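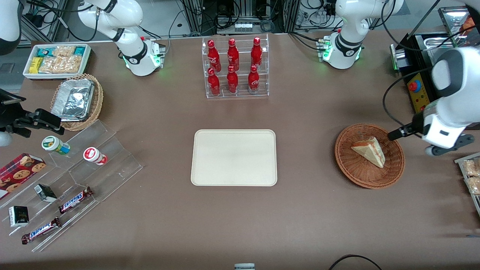
Snack tables to replace Skerkham canteen counter

22 Nov 2021

Staff and visitors at the Foulkes building in Skerkham will lose their hot food counter in the new year and get a self-service snack table in its place, under a plan that its backers call a fresh start and several regulars call a cut.

The table would offer bottled Coca-Cola, packets of crackers and biscuits, and cake by the slice, set out on trays, baskets and clear plastic racks. Nustham, the catering firm that runs the canteen, says a table of this kind can be filled in 10 minutes and left open all day. The counter closes at two.

"People want to pick something up and go," said Graziella Mancuso, who manages the contract for Nustham. She said the firm had asked customers in May what they would like to see and that "quick and easy" came up more than anything else.

How many customers it asked is less clear. Nustham first gave the figure as 1000, then said this was the number of forms printed. It received 103 back. The form did not mention closing the counter.

Afshin Farahani, who has worked in the building's post room for nine years, said he filled one in and ticked the box for longer opening hours. "I meant longer hours for soup," he said. "I can buy crackers at the garage."

There is also the matter of the cake. Nustham has made a good deal of it in the leaflet now pinned up by the lifts, where it is described as "a proper treat, properly presented". The presentation is a round wicker basket. Shahla Salehi, who ran a tea room in Sturnenden before she retired and still comes in for lunch twice a week, wanted to know what happens to a slice of sponge with a jam filling when it sits in an open basket from nine until four.

"It dries out, that's what happens," she said. "And who has breathed on it by then?"

Asked about covers, Ms Mancuso said these were "under review". Prices are under review too. The leaflet says only that they will be "competitive", without saying with what.

The firm says no jobs will go, though two of the four counter staff have been offered hours at another site. Homa Arabzadeh, speaking for the staff, said they had been told about the change on the same day as everyone else.

A petition asking for the counter to stay has 175 names on it. Nustham said it would read the petition with interest, and confirmed that the racks and baskets had already been ordered.

The counter is due to serve its last lunch on the Friday before Christmas.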